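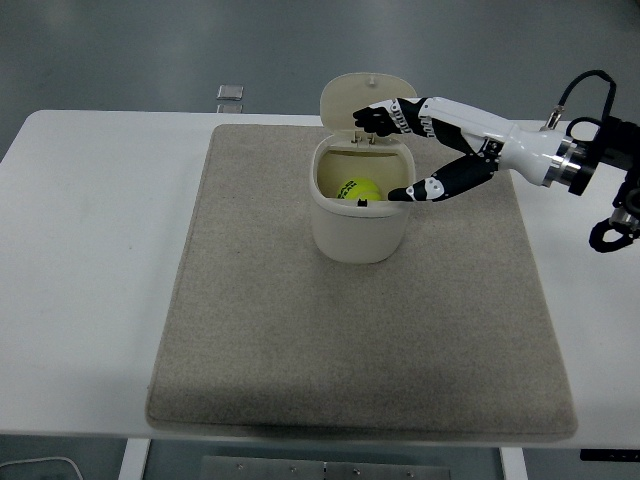

A desktop bin with a hinged lid, open, with a tennis ball inside.

The small lidded bin is sold as a way of keeping a desk tidy. I think it mostly keeps a desk closed. A lid adds a hinge, a catch and a second movement to a task that had one, and each of these is paid for every time something goes in or comes out.

Consider the working volume. A container with rounded sides loses its corners first, and corners are where pens, clips and folded receipts would otherwise stand. One ball fills the useful middle of such a bin and the remainder is gaps. An open tray of the same footprint holds flat things better and shows what it holds.

Then there is clearance. A lid that stands upright behind the opening needs free height above it, so the bin cannot be used under a low shelf, where most people have room for one. The raised knob adds a little more.

Ieva Grigaitė, who fits out offices in Dosholm, disagrees with me. Her argument is dust, and for cotton wool or tea bags I concede it. She also points out that a closed lid makes a shared table look finished by Saturday, when clients visit. I would answer that appearance is a poor measure of storage. The desk I use at Skiltomside is 66 cm deep, and I can reach any of its trays without lifting anything.

My rule is simple enough. Fit a lid where the contents spoil, spill or smell. For everything else, buy the open version and spend the difference on a felt mat, which at least stops the tray from sliding.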